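Monday, March 9, 2020

Up before seven because of the rain on the skylight. Made tea and sat with it until it was light enough to see the bottom of the garden. The water butt has overflowed again and the path by the shed is mostly mud. I put the old doormat down as a stepping place, which will do until it dries out.

I went out after breakfast to look at the seed potatoes in the porch. They have been in egg boxes since the middle of February and most have good short shoots on them, dark green going purple. Four had gone soft and I threw them on the heap. The rest are Dollden, which I grew last year for the first time and liked. They kept well and didn't fall apart when boiled. I have 36 of them, enough for three rows if I space them a bit tighter than the packet says.

The ground is nowhere near ready. I pushed the fork in by the fence and it came up with a great lump stuck to it. My father always had his first earlies in by the middle of March but he was on sand. Here it is clay all the way down and I have learned to wait. Last year I planted too soon and the first row sulked until May. I still lifted the last of them in July, so the early start got me nothing.
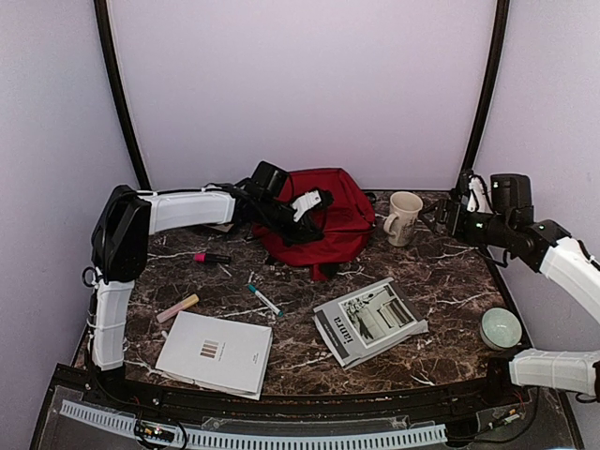
Bus into town at ten. It was late, and then there were two together. I wanted fleece and some canes, and the shop had plenty of canes but only the narrow fleece. Bought it anyway. I can overlap two widths and peg them down the middle. Also bought a packet of Valletov beetroot, although I know I have half a packet somewhere from the year before last. I looked for it before I left and could not find it. No doubt it will be in the drawer with the string.

The chemist had a notice on the door about hand gel. None left, and none expected until the end of the week. People were talking about it in the queue. The woman in front of me had been to three places. I only wanted plasters and corn pads, and they had both. The supermarket was short of pasta and tinned tomatoes but there was plenty of fresh veg, so I got leeks, carrots and a swede and thought no more about it. I did pick up an extra bag of flour. I use it anyway.

Had soup in the café at Trorine Street. Leek and potato, a bit thin. The bread was good. £7 with a pot of tea, and it was less than that before Christmas. I read the paper that was lying on the next table, which was Saturday's, and did some of the crossword that somebody had already started. They had put in one wrong answer across the top and it spoiled the whole corner.

Home by half past one. The rain had stopped so I changed my shoes and went to clear the cold frame. Snails, as expected, under the rim of the pots. I took them down to the compost end, where they will no doubt turn round and come back. The lettuces I sowed in October are still alive but only just. I picked off the brown leaves and gave them more air. One pane has a crack in the corner and I have taped it on both sides.

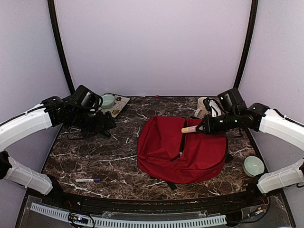
Sowed the first tomatoes at about three, on the kitchen windowsill as usual. Chacko in one tray and the last of my own saved seed in the other. The saved seed is from plants that did well two summers ago, but I did not dry it very carefully and I don't expect much. If none have shown by the end of the month I will sow again. The packet says up to 8 days for the Chacko if kept warm. The windowsill is not warm at night, so I will move them on to the boiler cupboard shelf before bed and try to remember to bring them back in the morning. Last spring I forgot for two days and they came up long and white and fell over.

I wrote the labels in pencil this time. The pen ones had all washed off by June and I spent the summer guessing.

Tidied the seed tin while I was at it. Threw out the parsnips, which never come up from old seed, and kept the peas. Counted the peas because I wanted to know whether to buy more, and there are 100 and a few over. That is one double row and some to fill gaps. The beetroot was in the tin all along, under the lid liner. So now I have two packets.

Leeks and a baked potato for supper. Listened to the forecast and it is more rain until Thursday, with wind. I should have tied in the climbing rose while it was dry this afternoon. The top stem has come off its nail and was knocking against the gutter last night.

Trays are in the boiler cupboard. Need to ring about the gutter and get stamps.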